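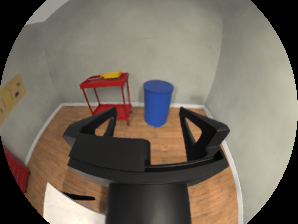
## 16/01/2018, glaze bench

Third round of the Besmont celadon, on the new clay from Mulonel. The old clay ran out in October and I have been pretending ever since that the two are interchangeable. They aren't.

**Batch as mixed**

- 200 g dry base, same recipe as last time
- 2 g iron oxide, weighed twice, having learned something from round two
- water until it looked like cream, a unit I intend to defend
- sieved through the coarse screen and then the fine one, most of it onto my sleeve

Dipped 10 tiles, all bisque from the same load. Half got one dip, half got two. Marked the backs with underglaze pencil, the good one, which was in the wrong drawer again.

**Out of the kiln**

Single dip: thin, a bit gray, the color of a dentist's waiting room. No crazing by the next morning. Double dip: much nicer green where it pools, and crazed all over before I had finished admiring it. Pinging like a cooling car engine the whole time I ate lunch.

So the glaze still shrinks more than this body does. Silica up a little next round, and leave the iron alone, however tempting. Tiongson's old notes say to fire slower through the top end. They also say to use a cone pack on every shelf, and I did one shelf, so I can't argue with either piece of advice.

**Kiln**

Program 40 on the Drudmont controller is the slow cooling one. The sticker on the lid says otherwise. The sticker is wrong and has been for as long as I've worked here. Please don't trust it, and please don't peel it off either, as it's holding the other sticker on.

**To do**

- Mix round four with the extra silica
- Boil and freeze one single-dip tile, see if it stays smug
- Kiln wash on the bottom shelf, two coats
- Find out who put plaster scraps in the reclaim bucket. If it was me, drop the matter.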